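Notes from the open day at the Haslinger workshop, Didimbridge
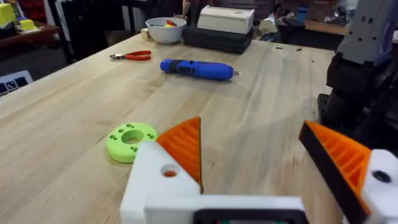 Workbench with a pale, straight-grained wooden top.

The Haslinger workshop builds and repairs lutes, citterns and small viols, and opens to visitors once a year. I attended on 29th May, mainly to look at the work on rib bending and fret placement. The morning session covered construction and the afternoon was given over to playing.

The workshop occupies the upper floor of a former malthouse. Humidity is held steady by a unit in the stairwell, and visitors are asked to keep both doors shut. Timber is stored on edge in an unheated loft and brought down a month before use. Most of the stock at present is yew and maple for the bowls, with spruce for the soundboards.

The instrument on which most time was spent was a lute in G, after a late sixteenth-century pattern, with a bowl of 11 ribs in figured maple. Each rib is thinned, bent over a hot iron and then planed along both edges until it meets its neighbour without a gap. The joints are glued with hot hide glue and backed with paper strips. The mould is solid, with a facet for every rib, and is used again for each instrument of the same size.

Soundboards were discussed at some length. The workshop thins the spruce unevenly, leaving more wood on the bass side, and tests the stiffness across the grain by hand before any bars are fitted. Two barring schemes were compared on finished lutes. The first, with a curved bar on the bass side below the bridge, gave a slower attack and a fuller low octave. The second used short straight bars on the treble side and was brighter in the top course, though I found it thin in the middle register. The two lutes were strung differently, so the comparison can only be taken so far.

Frets are of gut, tied double, and graded from thick at the nut to thin towards the body. The workshop sets them in sixth-comma meantone by default and supplies a paper gauge with each instrument. There was a useful exchange on the first fret, where a player must choose between the two semitones or tie a second, partial fret. The makers prefer a single fret and leave the choice to the player.

The afternoon recital took place in the Bendus Room on the ground floor. It has a low ceiling and a stone floor, and the sound is clear but short. The programme consisted of 4 pavans, each paired with its galliard, and a closing set of variations on a ground. The pairs were played without a break, and the shared melodic material between duple and triple time could be heard easily. Tempi in the galliards were moderate, at a speed that would have suited dancers. Retuning the basses between keys took a fair part of the hour.

A display case by the door held facsimile tablatures on loan from the Zasico collection. The catalogue lists 1,134 items, most of them single leaves, and the selection on show was limited to French tablature. Labels gave the source and key but not the tuning, and the tuning has to be worked out from the lowest course used.

Entry was free, and places for the recital had to be booked. Parking is at the foot of the lane, and the stairs to the workshop are steep. A further session on pegs and stringing is planned for June, with booking through the workshop.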